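Delmont Residents' Group
Minutes of the meeting held May 31, 2024

I'm taking the minutes again (I did say I would, so no complaints from me) and they are a bit fuller than last time, as a few of you asked.

Apologies were read out, and then we went through the last set of minutes. One correction: the gate on Cuturden Lane was repaired by the council and not by us. I've changed it in the master copy. Otherwise agreed.

Money

We have 261 pounds in the account after paying for the hall and the new strimmer line. The plant sale brought in more than I'd dared hope, and it would have been more still if I hadn't priced the tomato plants like a fool. We still owe 60 pounds for printing the newsletter. Agreed to pay it this week.

Hedges and the back path

Long talk on this one! The back path is fine as far as the bend and then it's brambles to the shoulder. It was suggested we hire someone, but the only quote so far is 600 pounds and there was a sort of groan around the table when I read it out. We'll do what we can ourselves after the birds have finished nesting and look at it again in October. I'm to ask the farm whether we can pile the cuttings in their corner as we did before.

Kivholm visit

The twinning weekend is going ahead. There are 9 places on the minibus and all but two are taken, so please get in touch quickly if you'd like one. Our hosts have asked whether anyone doesn't eat fish (there will be a lot of fish). We talked about a present and went round in circles, as we always do. A tea towel with the church on it was the favourite, though I'd still vote for the honey. No decision, carried over.

Meeting room doors and colours

We had the Kokkonen brochure passed round, and most people liked the plain painted doors best. I was the odd one out, as I'm rather keen on wood with a bit of pattern to it. It was agreed that whatever we choose must have lever handles, as the round knob on the kitchen door is a misery if you've got a tray in one hand or stiff fingers. Wall colour wasn't settled: half the room wanted something warm and half wanted white, and I've written "cream?" in my notes with two question marks.

Orange herringbone door with a small brass lever handle, dark brick behind:

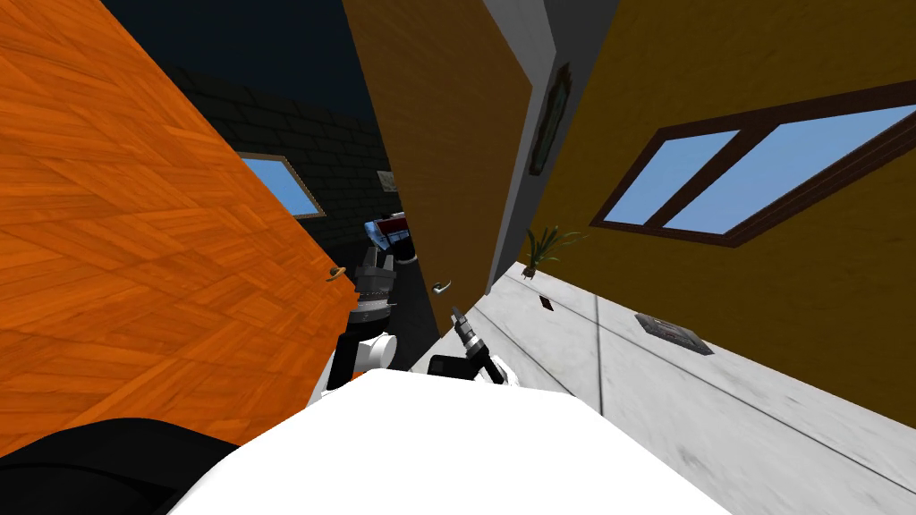
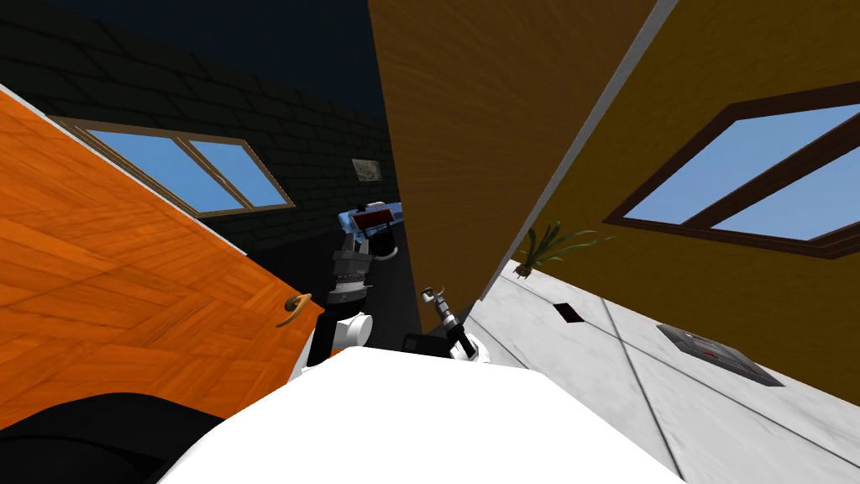 We need a proper price before going any further, so I'm to write to two joiners and ask for a figure with fitting included. The floor will have to wait its turn. Somebody raised the draught from the kitchen and we agreed to try a brush strip along the bottom first, which costs next to nothing and can come out of petty cash.

Any other business

The noticeboard key is missing again. If it's in your coat pocket, please drop it through the hall letterbox, no questions asked.

The bins by the bus shelter were overflowing twice last month. I've rung the council and got a reference number, and I'll ring again if it carries on.

Thank you to everyone who stayed behind to stack the chairs. Next meeting is at the usual time in the hall, and it's my turn to bring the biscuits.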